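**适用范围:** 本页适用于 Furkar 系列拼接实木台面板的选型、订购与日常养护,供学校实训室、公共图书馆及社区活动机构的采购人员参阅。

## 产品概述

Furkar 台面板由 Skemo 木作工场生产,采用窄条硬枫木侧向胶合而成。各木条按年轮方向交错排列,以减少因季节变化引起的翘曲。板面出厂前经三道砂光,默认不上色,用户可选择食品级矿物油或水性哑光清漆两种表面处理。

天然木材存在色差。同一块板中可能出现颜色偏深的木条、细小矿物线或针节,均属正常现象,不作为退换货依据。对色泽一致性有特别要求的单位,应在订单备注中注明“选色”,交货期相应延长。

## 规格与选配

| 项目 | 标准型 | 加长型 |
|---|---|---|
| 长度 | 335 毫米 | 2000 毫米 |
| 宽度 | 200 毫米 | 374 毫米 |
| 边缘处理 | 直角,微倒棱 | 直角或圆角 |
| 安装孔 | 前侧两孔 | 按图加工 |
| 表面处理 | 矿物油 | 矿物油或水性清漆 |

标准型为常备库存。加长型按订单生产,如需开槽、沉孔或异形切割,请随订单附上带尺寸标注的加工图。图纸经双方确认后,加工内容不再变更。

## 安装要求

1. 台面板到货后应拆除外包装,在使用场所平放静置四十八小时,再行安装。
2. 固定螺栓不得一次拧紧。应先将各螺栓带入,校正板面位置,再交替紧固。
3. 加长型横纹方向须保留伸缩余量,支架一侧应使用长圆孔。
4. 不得使用胶粘剂将板材直接粘接于金属台架。

安装面应平整。台架不平时,请使用随附的软木垫片调平,切勿依靠螺栓压力强行找平。

## 养护

日常清洁使用拧干的软布,沿木纹方向擦拭。不得使用钢丝球、含氯清洁剂或蒸汽清洁设备。矿物油表面在启用后的第一个月内每周补油一次,此后视干燥程度每季度补油一次。补油后静置过夜,次日以干布擦去余油。

轻微划痕可用细砂纸顺纹打磨后重新上油。水性清漆表面不宜局部打磨,如有破损,请联系本部门安排整面返修。

板材应避免靠近暖气出风口。寒假、暑假等长期停用期间,建议将可拆卸的台面板竖立存放,两面均须通风,不得覆盖塑料薄膜。

## 订购与售后

机构订单由 Kernbridge 教育物资供应处统一受理,每周三集中排产。订购时请提供单位名称、收货地址、数量、表面处理方式及开票信息。九月为开学供货高峰,需在当月交付的加长型订单,请于七月底前确认图纸。

选型咨询由 Hema Kurian 负责,加工图审核由 Narayanan Sastry 负责。

收货时请当场检查包装。发现边角碰损或板面开裂的,应在签收单上注明,并于三个工作日内提交书面说明及破损部位照片。胶缝开裂属质保范围,质保期为两年;因浸水、曝晒或自行改孔造成的损坏不在此列。
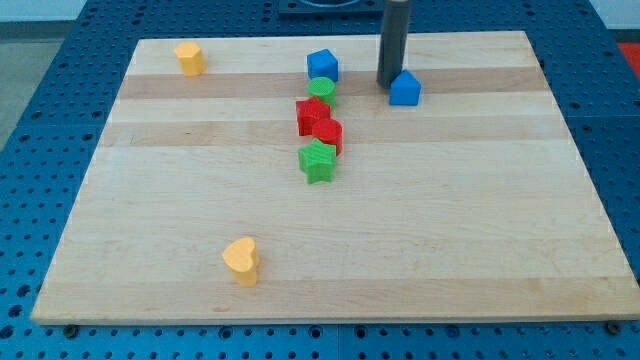
质保期满后,本处继续提供有偿砂光翻新服务。送修板材须先拆除全部五金件,并在背面以铅笔写明单位名称和订单编号。标准型翻新费用按块计收,加长型按实际砂光面积计收,往返运费由送修单位承担。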